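**Residents' Forum > Shared Facilities > Laundry Room**

**Thread: Proposed revision to the laundry guidance (sorting and baskets)**

---

**Primo Parisi** (moderator)

Residents are invited to comment on the revised guidance for the laundry room at Clevau House before it is printed and placed on the wall. The building has 132 flats and the present notice has not been altered since the machines were replaced. The draft reads as follows.

1. Dark and strongly coloured items should be washed separately from one another until they have been through several washes.
2. Loads are to be placed in the drum by hand and should not be pressed down.
3. Baskets may be left in the room for the length of one cycle only.
4. The door seal is to be wiped after use.

Comments will be accepted until the end of December.

---

**bianchini_stair_b**

I support points 3 and 4 without reservation. With regard to point 1, I would ask that the wording be made firmer. Red is the principal difficulty. My household lost a set of pale towels last winter to one new garment, and the present notice says nothing on the subject.

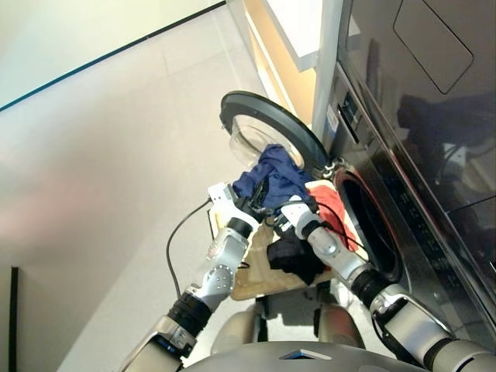
*Navy, red-orange and black items at the washer door.*

I would not put those three colours together unless I knew how old each item was. The draft should say "must" and not "should".

---

**L. Queiroz**

I must respectfully disagree with the previous contributor. Navy and black may be washed together at 20 degrees with no ill effect, and I have done so for years. The red-orange item is the only one I would hold back, and then only if it were new. A rule which obliges residents to run three separate cycles for three garments would be wasteful and would lengthen the queue in the evening, which is already considerable after 18:00.

I would propose: "New red, orange or pink items must be washed alone on the first occasion. Other dark colours may be combined."

Lucimara Queiroz, Flat 33

---

**bianchini_stair_b**

I can accept the substance of that, provided the word "new" is defined. Three washes would be reasonable.

---

**mosorix_tenant**

May I raise point 3. The draft refers to baskets but does not say what kind. The plastic ones sold by Bamico have split handles within the year, in my experience, and a broken edge will pull threads. Woven baskets are kinder to fabric if they are well finished. I have in mind a pale one with a close weave and a thick braided rim, as there is very little on the inside for a sleeve to catch upon.

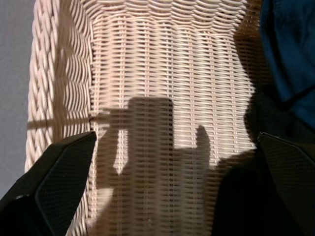 The weak point with wicker is damp. Wet items should not be left standing in it, and the basket should be aired before it is put away in a cupboard. I would be grateful if the guidance could include a sentence to that effect.

---

**Primo Parisi** (moderator)

I am reluctant to have the notice recommend one material over another. Residents are free to use whatever they own. A sentence on not leaving wet washing in baskets could be added to point 3, as it concerns the smell in the room as much as the basket.

---

**mosorix_tenant**

That would be satisfactory. I would only observe that a split plastic basket was left beside the dryers for most of last month and was not removed until I wrote to the office.

---

**L. Queiroz**

On point 2, is there a recommended quantity? "Should not be pressed down" will be understood differently by different people. The usual advice is to leave a hand's width at the top of the drum - the notice could simply say this. I would also mention that the last repair to a door seal was charged to the common account at 1,257, and an overfilled drum was given as the cause.

---

**stair_c_second_floor**

I have no objection to the hand's width. I do object to "must" anywhere in the document. It is guidance, and it cannot be enforced.

---

**bianchini_stair_b**

The towels were not replaced either.

---

**Primo Parisi** (moderator)

Noted. The amended draft will state: new red, orange or pink items to be washed alone for the first three washes; other darks may be combined; a hand's width to be left in the drum; no wet washing to stand in baskets. The question of "must" or "should" remains open, and further comments on it may be entered below.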